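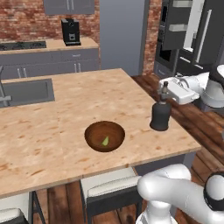
*Kitchen island, wooden bowl, a little something green.*

July 31, 2021

I have been meaning to write about the claim for weeks now, and my sister-in-law Felista keeps asking when I'm going to get around to it (she thinks it will do me good), so I've made a big pot of tea and I'm sitting down to it at last.

Some of you know that in the spring a delivery van backed into my parked car outside the bakery in Plikcombe. I was inside buying rolls! The driver, a very polite young man, came in to find me and gave me his card and his insurer's name, and I remember thinking how easy this was all going to be.

Well. His policy had lapsed. I found that out from a letter, 3 weeks later, after I had already told everybody what a nice young man he was. I still think he was nice, for what it's worth. I don't believe he knew, seeing as the van belonged to his boss.

The body shop wanted $700 to fix the rear door and the bumper, and I had a vague idea that my own insurance would pay. What I had never done, in all my years of driving, was read the page that says what I'd bought. Mwangi Kombo at the Mwakyusa agency went over it with me on the phone, very patiently, and it came down to this: I had turned down the uninsured driver coverage for property damage years ago to save a bit on the premium, and my collision deductible was $600. So I filed, and I got a check for the rest, and you can do that sum yourselves.

I was cross for a few days, mostly with myself. Then I called Mwangi back and asked what it would cost to add the coverage I'd turned down. $70 a year, for my car and my zip code. Yours may be quite different, and some states don't offer it the same way, so please ask your own agent and don't go by me.

My renewal comes up in September and the new coverage starts then. Felista has dug hers out of the filing cabinet too, and we're going to read it together on Sunday evening over soup.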